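Vurside Studios open day – quick notes before I lose them

August 24, 2018

Back from Vurside, feet killing me, typing this up on the train so forgive the state of it. Open day for the new series shooting out at Helavdale, the one everyone keeps calling "the lighthouse thing" even though there's only a lighthouse in two episodes. Gates at ten, queue from half nine. 82 of us on the morning list.

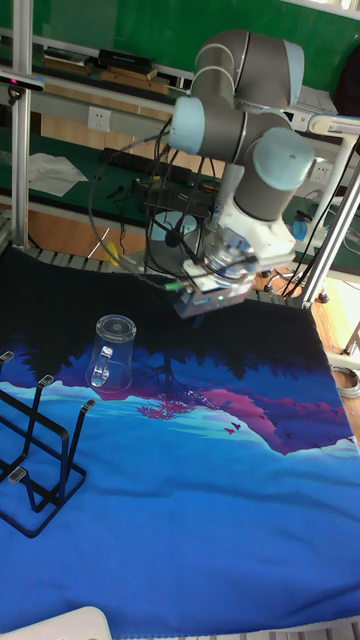
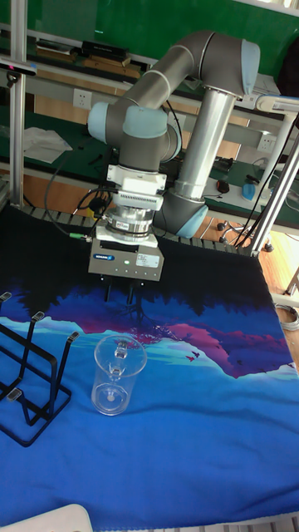

So, the series. Six episodes, family drama, a ferry company going under and three sisters who own it and don't speak. The studio people were cagey about plot but very happy to talk sets, and the sets are the reason to go. The kitchen is the big one, they say nearly a third of the show happens in it. All wipe-clean surfaces and a strip light. I'd have put down a patterned blue cloth like the one in the photos, it would warm the place up no end, but the designer wants it bleak and I suppose the designer wins. The window over the sink looks out on a painted harbour, sixteen feet across, and even from close up I had to look twice.

Tour went in groups. Ours was the second and we got hurried, the first lot had dawdled in costume. Route was kitchen, ferry office, stairwell (just a stairwell, goes nowhere, used for four different houses), then the wardrobe store, then sound.

Wardrobe was my favourite. 460 pieces for this series alone, all tagged by episode, and the coats get aged by hand with sandpaper and a cheese grater. Middle sister has 6 versions of the same raincoat, clean through to wrecked. You can touch the rejects on the rail by the door but not the real ones. A lady in our group did touch a real one and was spoken to. Quite firmly!

Sound was less good. Small room, warm, too many of us in it. They played a scene with the music off and then with it on, and the difference was huge, the first version felt like people waiting for a bus. Would of liked more of that and less of the talk on cables, but the man next to me was making notes on the cables so each to their own.

Lunch. Bring your own. The van had run out of everything except cheese rolls by quarter past twelve and the tea was grey. There are benches round the back of Stage 16 in the shade, most people didn't find them.

Afternoon was the Q&A with two of the writers and the casting team. No cast, which caused grumbling, though the email did say "no cast" in bold. Good bits:

– The oldest sister was written as a man until quite late on. Read-through changed it.

– They shot the ferry scenes first, in August, pretending it was winter. Everyone in jumpers, boiling. Cold breath gets added after.

– The last episode had two endings written and both were filmed. They wouldn't say which is in. One writer said she hadn't been told either, got a laugh, not sure it was a joke.

– A second series depends on the figures for the first. Same answer as every studio gives.

Someone asked about the Nedeljković adaptation that was meant to be shooting here too. Answer was "still talking", with a face. I wouldn't hold your breath. The other rumour, that Ernetti are buying the back lot for a game show, got no answer at all, straight on to the next hand.

Finished with ten minutes of episode one in the screening room. Can't say what's in it, we signed a thing. I will say the kitchen looks miles better on screen than it does stood in it, colder and bigger, and the harbour window is completly convincing. The youngest sister is going to be the one people talk about.

Practical stuff. Parking is free but it's a field, wear proper shoes. Station bus leaves from the main gate and not from reception whatever the map says. Loos by wardrobe are the decent ones. Book the morning slot if they run it again, the afternoon lot missed the stairwell because a crew needed it back.

Train's pulling in. Wardrobe photos later in the week if mine came out.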